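Journal > Garden Year > September

Last updated: September, 9:40 p.m.

First eggplants, last of the beans

Up at 6 and out before the sun got over the Macapagal fence. There was dew on everything and the slugs had been at the low cabbage leaves again. I picked off what I found and put fresh ashes down.

The eggplants by the shed are finally ready. I cut four and left the small ones. They are the Lasden kind, short and dark, and the skins were tight this time. Last year I waited too long and they went seedy and bitter. I wrote "pick sooner" in this diary and for once I read it. 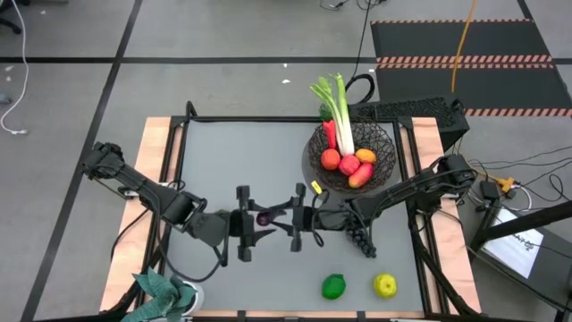
Purple one in the middle.

After breakfast I pulled the pole beans. Most of the pods had gone to leather, so I kept those for seed and shelled them on the back step. It took until past eleven. Dry weight on the kitchen scale was 523 grams, a little better than last year. They are in the blue tin with the lid off until they stop feeling cool to the touch.

Mirjam Dewulf came by at noon for her canning kettle. I had forgotten I still had it. She says the Paltthorpe road is closed past the bridge and will be for 17 days, so anyone going to the market has to go around by Tuseck. That adds 14 miles. I may skip it and sell from the porch.

The lemon tree has to come inside before the first cold night. I moved it as far as the steps and then my back gave out – it can wait for my nephew.

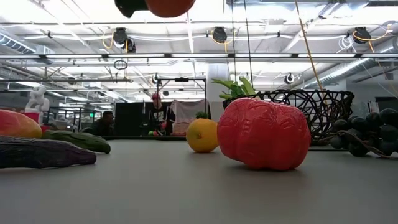

Supper and what is left to do

Roasted two of the eggplants with oil and salt, and ate them with rice. The other two are for tomorrow. The red peppers need another week on the plant, if the weather holds.

Still to do: dig the second row of potatoes, cut back the mint, find the row cover. I think the row cover is in the loft over the garage, under the storm windows. Rain started a little after eight, light but steady. The barrel was nearly dry, so I am glad of it.

Comments

beanrow: Do you salt your eggplant first? I never know if it matters.

Carol in zone 5: We had frost already. Get that lemon in!

oldspade: The Tuseck road is rough past the church, go slow with eggs.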